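About Nundent

Nundent writes working rules for robots that take things apart. We are a small firm in Flenamley, and most of what crosses our benches is office equipment at the end of its life: desktop computers, printers, the odd server. Recyclers and repair workshops come to us when they have bought an arm, or are being talked into buying one, and want to know what it should be allowed to touch.

We are not in the business of selling arms. We don't take commission from people who do. Quite often our advice is to leave the thing in its crate until the workshop has sorted out its labels, its lighting and its off switch.

Why we started

Titilayo Usman and Finbarr Ó Riain set up the firm after years of reading safety files that had plainly been written for another machine. The same paragraphs turned up everywhere, sometimes with the previous customer's name still in them. A file like that satisfies the person who asks whether there is a file. It says very little to someone standing beside a moving gripper with a screwdriver in their pocket.

Our view has not softened much. "Collaborative" is a word on a brochure until somebody has measured the job, the tool and the grip. "Trained on thousands of examples" tells you about the examples. We ask for the list of failures first, and if a supplier hasn't kept one, we write that down as a finding.

What we work on

The desktop computer is our standard test piece. It looks simple and it is full of small traps, nearly all of them cables. A drive carrier made to slide out by hand is a fair target for a gripper. The wiring that passes in front of it is another matter, and plenty of software still treats a cable as if it were empty space.
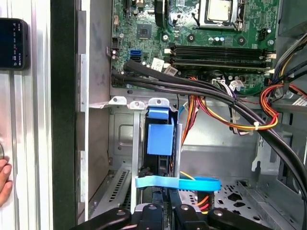 The house rules

We call our rule set Josia. It has 26 rules and we have resisted every attempt to make it longer. The current version was agreed on 21 July 2022, and these are the ones that cause the most arguments:

Power off at the wall and lead removed before the case is opened. A software shutdown does not count.

A power supply unit is never opened by a robot, and a certification mark on its side doesn't change that. The mark tells you what the unit was tested for when it was new. It was not tested for having its casing prised off.

Cables are held aside or unplugged before any pull on a drive. If the arm can't tell which side of the cable the drive is on, the arm waits.

Hands and fingers of either kind do not share the inside of a case while the arm is live. A person steadying the outside keeps clear of the closing path, and the speed is set for that person, not for the daily target.

Every stop is logged, including the ones the operator thinks were silly. Those are usually the useful ones.

A new tool on the wrist means a new assessment. Yes, even if it is "basically the same gripper".

How we check

Anas Atallah runs the bench trials. A task has to be repeated 200 times on mixed machines before we will put our name to it, and the machines are not picked by the supplier. We have been told that this is excessive. We have also watched a system do very nicely on one model of case and then try to remove the side of the next one.

Sorin Popescu reads the logs without having seen the trials, which keeps the rest of us from explaining things away. His notes are short and can be rude. Clients get them unedited.

Drive cages get more of our time than anything else. Slots, tabs and release levers vary from maker to maker, and a rule that says "pull the lever" is no use unless it says which way, how hard and when to give up. Our limit is 3 attempts, then a person takes over. No extra try because it nearly worked. 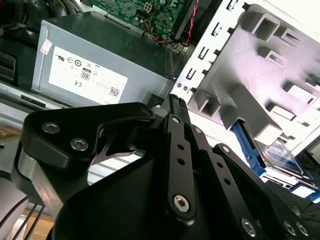 Darius Paulauskas thinks we are too strict about that limit, and says a fourth attempt would save his people a good deal of walking to and fro. He may be right about the walking. He has agreed to log what the fourth attempt would have been, and we will look at the numbers again in December.

What we don't do

We don't issue badges, stickers or anything else you could put on a van. We won't sign off a system from a video. We don't write rules for machines we haven't stood next to, and we don't give talks about the future of work.

Our longest-running job is with the Rozīte workshop, which has 4 benches and uses the full Josia set on each of them. They will show visitors round by arrangement and will tell you which of the rules they find annoying.

Getting in touch

Write to us with the make of the arm, the tool fitted to it and a plain account of the job. Please leave out the brochure.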